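The Board from Irow

The control board for the Irow pump came back to the bench on April 2, 2021, with job number 3104 written on the docket and nothing in the space for the fault. I put the kettle on and read the docket again in case I had missed a line. I hadn't.

White table, green board, the usual start to a morning. 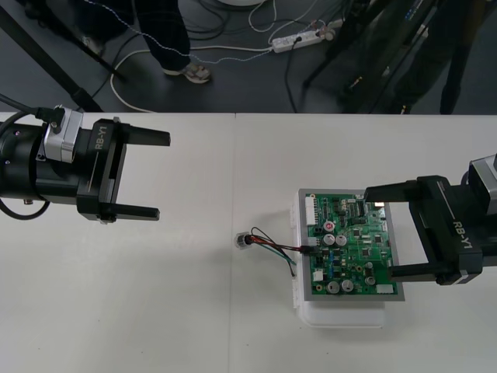
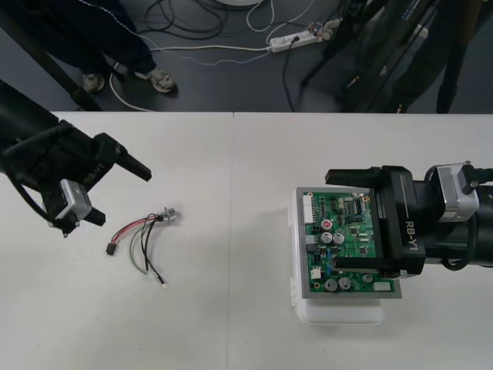
1. The harness

A wiring harness is easy to blame. People see coloured wire and think that must be it. I had four colours to deal with, red and black and a grey-green and a paler grey, and a little ring terminal on the end of one of them. I put the meter across each wire and bent it gently with my thumb while I watched the reading. Nothing moved. I did it again after my tea and nothing moved then either.

The pump belonged to a dairy out past Tever. I had been there once, in August, when the road was dry and you could see the shed from a long way off. The farmer had walked me round the whole place before he let me near the pump. He said the old one had been better. He said the same about his ute and his dog.

I rang him at nine.

"It's not the wires," I said.

"I never said it was the wires."

"You didn't say anything. The docket's blank."

He thought about that. I could hear the radio going in his kitchen.

"It stops," he said. "Then it goes again."

"How long does it stop for?"

"Long enough to annoy me."

I wrote "stops, goes again" on the docket and hung up.

2. The board

My father taught me to look before I touched, and to look at the capacitors first. He worked 138 nights straight at the Lultico cannery one year, keeping the labelling line going, and he reckoned most of those nights came down to a tired capacitor or a tired man. He kept a biscuit tin of dead ones in the laundry. Mum threw it out when we moved and he didn't speak of it, but he bought another tin.

I looked at the capacitors. The tops were flat. I turned the lamp and looked along them from the side, and then I got the magnifier and went over the solder on the white connector, pin by pin. It took most of an hour. Near the bottom of the row I found a joint with a dull ring around it, finer than a hair. When I pressed beside it the meter dropped to nothing. When I let go it came back.

Stops, goes again.

I touched it up with the iron, and did the one next to it while I was there. The job took less time than the phone call had.

3. The drive

I could have sent it with the courier. Instead I put it in a box with some newspaper and drove it out myself, with the old Fujimoto road map on the passenger seat. The bridge was down to one lane and I waited there with the window open, behind a truck full of hay.

The farmer was at the gate when I pulled up. He took the box and looked at the docket, where I had written "2 joints resoldered" and the price.

"That's all it was?" he said.

"That's all."

He carried it towards the shed, and the dog went with him. After a bit I got my tools out of the back and followed them.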